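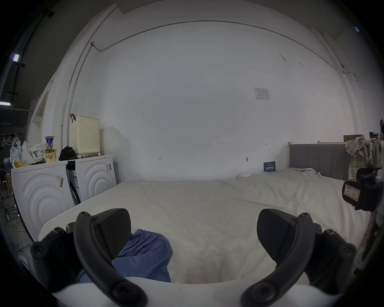 아니, 그러니까 이불을 갤 수 있다는 건가요, 없다는 건가요. 지난번 글을 두 번 읽었는데도 결론을 모르겠습니다. 저희 집은 Azar 로봇 청소기 하나 들여놓고도 매일 아침 제가 먼저 바닥을 치웁니다. 청소기가 청소를 하려면 청소가 되어 있어야 하더군요. 살림하는 기계는 다 이런 식인지 궁금합니다.

위 질문에 답을 드립니다. 결론부터 쓰면, 못 갭니다. 가끔 갭니다.

7월 초에 올린 글을 아래에 다시 붙입니다.

> Vata 공개 시연을 보고 왔습니다. 수건 한 장을 접는 데 3분 걸렸습니다.
> 수건은 네모나고, 색이 하나고, 탁자 한가운데 반듯하게 펴져 있었습니다.
> 그 정도로 펴 놓을 성의가 있으면 보통은 그냥 접습니다.
> 그래도 모서리를 맞추는 솜씨는 저보다 나았습니다.
> 이불은 다음에 보여 준다고 했습니다.

그 "다음"을 보고 왔습니다. 이불 정리를 40번 시켰고, 담당자 기준으로 27번 성공이랍니다. 성공의 기준을 물었더니 "베개 쪽 매트리스가 가려지면 성공"이라고 합니다. 그 기준이면 저는 평생 이불 정리에 실패한 적이 없습니다.

제가 보기에 어려운 건 힘이나 속도 문제가 아닌 것 같습니다. 이불은 잡는 순간 모양이 바뀝니다. 한쪽을 당기면 반대쪽 주름이 따라오고, 그 주름 속에 셔츠 같은 게 하나 섞여 있으면 일이 갑자기 두 가지가 됩니다. 침대 위에 구겨진 푸르스름한 천 한 장을 두고 사람은 이게 빨 옷인지 내일 입을 옷인지 냄새로 압니다. 기계한테는 이불의 일부이거나 장애물입니다. 시연에서는 옷까지 같이 곱게 덮어 버렸습니다. 성공으로 집계됐고요.

빨래는 더합니다. 세탁 자체는 오래전에 끝난 문제인데, 남은 건 전부 세탁기 바깥일입니다. 세탁기 위를 한번 보세요. 빨래만 있어야 할 자리에 바구니, 검은 가방, 컵라면, 원통형 과자 통, 비닐봉지가 올라앉아 있습니다. 위로 뚜껑이 열리는 세탁기였으면 뚜껑도 못 열 뻔했습니다. 앞으로 문이 난 게 다행입니다. 바구니를 내리라고 하면 걸쳐 있는 끈은 어떻게 할지, 컵라면은 치울 물건인지 저녁인지, 이런 건 설명서에 없습니다.

Flollia 쪽은 옷걸이만 판다고 합니다. 셔츠를 옷걸이에 거는 일 하나만 하는 팔인데, 단추를 미리 풀어 놓고 어깨선을 맞춰 건네줘야 합니다. 한 벌에 11초. 빠릅니다. 건네주는 사람의 시간은 안 들어갑니다.

작업장 얘기도 물으신 분이 있어서 덧붙입니다. Zavano 물류 라인에서는 같은 크기 상자만 들어오니까 잘 돌아간답니다. 과자 상자 하나가 찌그러져 들어오면 라인이 서고 사람이 와서 펴 줍니다. 그러니 현장도 집도 사정은 비슷한데, 집은 찌그러진 상자만 들어오는 라인이라고 보시면 됩니다.

지금 사야 하느냐는 질문에는, 저라면 그 돈으로 건조기를 사겠습니다. 개는 건 여전히 직접 하셔야 합니다.

이불 시연 때 적은 메모가 필요하신 분은 목록 말고 저한테 따로 메일 주세요. 글씨가 엉망이라 옮겨 적는 데 시간이 좀 걸립니다. 그 일을 해 주는 기계가 있으면 그것도 알려 주시고요.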